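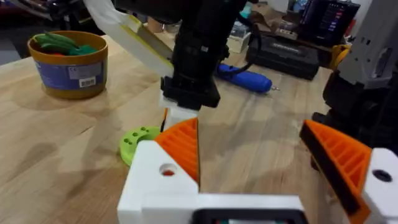

Bench top, Friday. Oiled in February.

b_farahani
Light wood top, 890 x 663, two coats of Skasmont oil. Grain came up well. Is a third coat worth it?

judberg_ed
Yes. Wait 300 hours, then sand lightly and wipe it on thin.

sillness
Disagree. A third coat just sits on the surface and gets gummy. I stopped at two on mine.

judberg_ed
Only if you leave the excess on – wipe it off after ten minutes. What grit did you finish at?

b_farahani
192 hours so far. Finished at 180 grit. I'll do the underside first and compare.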